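Chapter 4
Finding the Way in a Health Building

After reading this chapter you should be able to say why people get lost in hospitals, and to suggest changes to a floor plan which would help them.

A visitor who comes to a hospital for the first time is often worried, and a worried person reads signs badly. For this reason the plan of the building must do a large part of the work. In this chapter we look at entrances, corridors, lifts and the words which are put on doors.

Our main case is the Kiltgate outpatient building, which has two entrances and 12 clinics on one level. When it opened, patients from the car park came in by the Tindall entrance, but all the signs were planned from the Tresard entrance on the street side. Many of them walked past the reception desk without seeing it, and in February the staff began to write down each question which they were asked in the corridor. 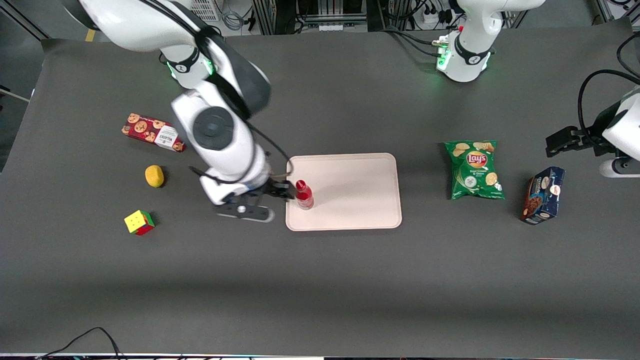

The most common question was about the way back. Patients could find the clinic, but after the appointment they turned to the wrong side, as the corridor looks the same in both directions. We will return to this point in section 4.2, where the plan is compared with that of the Trukis clinic.

Before you continue, draw from memory the route from the door to the reception desk in a health building you know. Keep the drawing, as you will need it for the first exercise.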